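Eltila planner 3 on a bimanual setup – is the perception layer worth it?

Started by torque_ripple

torque_ripple
We've been running Eltila on two arms with multi-finger hands for a month. Vendor line is that the new perception layer handles clear objects "out of the box." I logged 481 grasp attempts on clear bottles and cups, and 424 came back flagged success by the software. Sounds great until you ask what it calls success. As far as I can tell from the logs, it's finger current over a threshold and nothing else. Anyone looked at this properly?

gantry_gus
Current plus joint position, if you're on the August build. Still not much. A finger jammed against its own thumb passes that test.

torque_ripple
August build, yes. Same numbers.

Head camera view from the bottle and cup task, so you know what the planner has to work with:

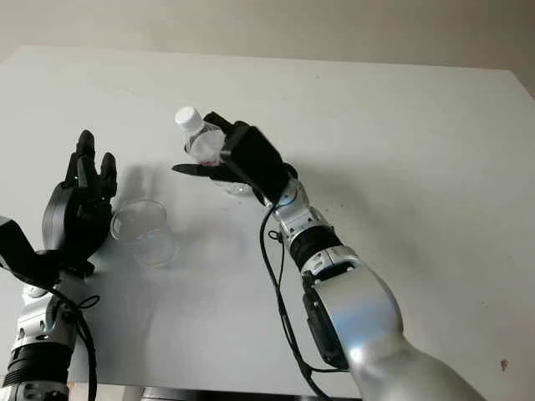 Bottle in the right hand, left hand open next to the clear cup.

The cap is easy. White on a pale table, but it has a lit top and a ridge, and the segmenter finds it every time. The cup is a couple of thin reflections with the table showing through. Depth on it is junk. My question is whether the planner is reasoning about the cup at all or just going where the demo data says a cup usually is.

m_wivell_lab
I think you're being hard on it. We run it at Wivell and the cup pose is decent once you turn on rim fitting. It's off by default. Config is under perception/priors.

gantry_gus
Decent how? Measured against what?

m_wivell_lab
Against a taped grid. 5 mm, usually less.

gantry_gus
"Usually." Did you move the cup off the spot it was trained on?

m_wivell_lab
Within the workspace, yes. Not upside down or anything silly.

slowloop
Look at that rim near the left palm, though. From the head camera, they nearly touch. Does your collision model even have the cup in it? Ours dropped transparent meshes whenever confidence dipped, and the hand planned straight through them. Khurana's filter node fixed it for us – it holds the last good pose instead of deleting the object.

torque_ripple
Holding a stale pose scares me more than deleting it. If the cup gets nudged, you're confidently wrong.

slowloop
Put a timeout on it. We use 3 seconds.

torque_ripple
Fine, I'll try rim fitting first and the filter after, one at a time. And I'm relabeling the 481 by hand from video before I believe any percentage.

gantry_gus
Post the relabeled count even if it's ugly. The Naronstead people promised theirs and I'm still waiting.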